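검색어를 입력하세요 검색 상세검색

[정리수다] Re: 티셔츠, 개야 하나요 걸어야 하나요
11월 3일 | 글쓴이: 연두양말

안녕하세요, 맨날 눈팅만 하다가 티셔츠 얘기가 나와서 드디어 답장을 써 봅니다!

> 여름옷 넣으면서 또 고민이에요. 반팔 티를 서랍에 개어 넣으면
> 꺼낼 때마다 무너지고, 걸어 두면 어깨에 뿔이 생기고요.
> 지난 4월에 Clillwood 옷걸이를 한 묶음 샀는데 그것도 면티에는
> 별로였어요. 세로로 세우는 분들은 깃 있는 옷도 세우시나요?
> 그리고 다들 다림질은 하고 넣으시는지 궁금합니다.

저는 세로파입니다. 깃 있는 것도 세워요. 다만 깃 있는 옷은 순서가 좀 달라요. 보통 티는 그냥 반으로 접고 소매 넘기고 끝인데, 깃이 있으면 먼저 엎어 놓고 깃부터 손바닥으로 쓱 펴 준 다음에 소매를 등 쪽으로 넘깁니다. 이걸 빼먹으면 봄에 꺼냈을 때 깃 한쪽이 귀처럼 접혀 있더라고요 (작년에 세 벌이나 그랬어요 ㅠㅠ).

그리고 바닥이요! 저는 예전에 침대 위에서 갰는데 이불이 푹신하니까 선이 하나도 안 맞았어요. 지금은 무조건 평평하고 딱딱한 데서 합니다. 하얀 상판이면 더 좋고요. 색 있는 옷은 밑단이 어디까지인지 바로 보여서 맞추기가 훨씬 편해요. 연두색 반팔 면티 같은 건 뭉쳐 놓으면 어디가 몸판이고 어디가 소매인지 도통 모르겠는데, 그럴 때는 소매 끝부터 찾으시면 됩니다. 박음질된 단이 제일 눈에 잘 띄잖아요.
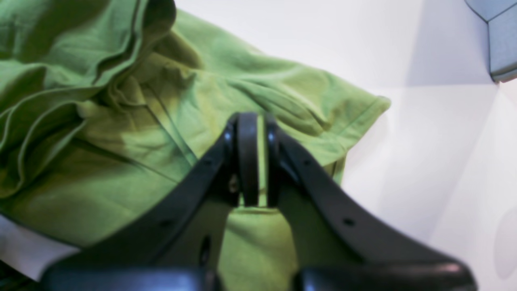 소매 끝을 찾았으면 거기를 잡고 어깨선까지 손으로 더듬어 올라가요. 어깨를 잡으면 그다음은 쉬워요. 양쪽 어깨를 들고 한 번 탁 털어서 내려놓으면 웬만한 주름은 거기서 반쯤 풀리거든요. 저는 두 번 텁니다. 세 번 털면 팔이 아파요.

접는 크기는 서랍 높이에 맞추세요. 저희 집 서랍은 Homovville 건데 속이 얕아서 흔히 하는 삼등분으로는 윗부분이 자꾸 걸려요. 그래서 몸판을 세로로 반 접고, 밑단에서 목 쪽으로 반, 다시 반의 반 느낌으로 말듯이 접습니다. 말로 쓰니까 이상한데 해 보시면 금방 감이 와요. 접힌 등이 위로 오게 세우고, 손가락 하나 들어갈 틈은 남겨 두시고요. 꽉 채우면 한 벌 뺄 때 옆에 것까지 딸려 나와요.

칸막이는 비싼 거 필요 없어요. 저는 동네 가게에서 개당 2,000원짜리 사서 몇 년째 쓰고 있습니다. Benavides 칸막이도 써 봤는데 바닥이 미끄러워서 서랍 열 때마다 앞으로 쏠리더라고요. 밑에 미끄럼 방지 매트 조각을 깔았더니 좀 나아지긴 했는데, 결국 양말 칸으로 보냈어요.

다림질은... 저는 안 합니다 ㅎㅎ 여름 면티는 어차피 봄에 꺼내서 한 번 더 빨아 입으니까요. 대신 완전히 마른 다음에 넣는 건 꼭 지켜요. 겉은 마른 것 같은데 겨드랑이 솔기나 깃 안쪽이 눅눅할 때가 있어서 거기를 꼭 만져 봅니다. 얼룩도 이때 봐요. 밝은 색은 목둘레가 누래지기 쉬우니까 넣기 전에 한 번 더 빠는 게 속 편하고요.

아, 그리고 걸어 두실 거면 어깨가 둥근 옷걸이를 찾아보세요. Clillwood 건 저도 있는데 끝이 뾰족해서 면티보다는 재킷 쪽이 낫지 싶어요. 뿔 생긴 건 분무기로 살짝 뿌리고 손으로 잡아당겨 두면 꽤 펴집니다.

저도 궁금한 게 하나 있는데요, Grandmont 리빙박스 쓰시는 분 계세요? 길이 70센티짜리가 침대 밑에 들어갈지 말지 애매해서 며칠째 장바구니에만 넣어 두고 있어요. 바퀴 높이까지 재 보신 분 계시면 답장 좀 부탁드려요!

연두양말 드림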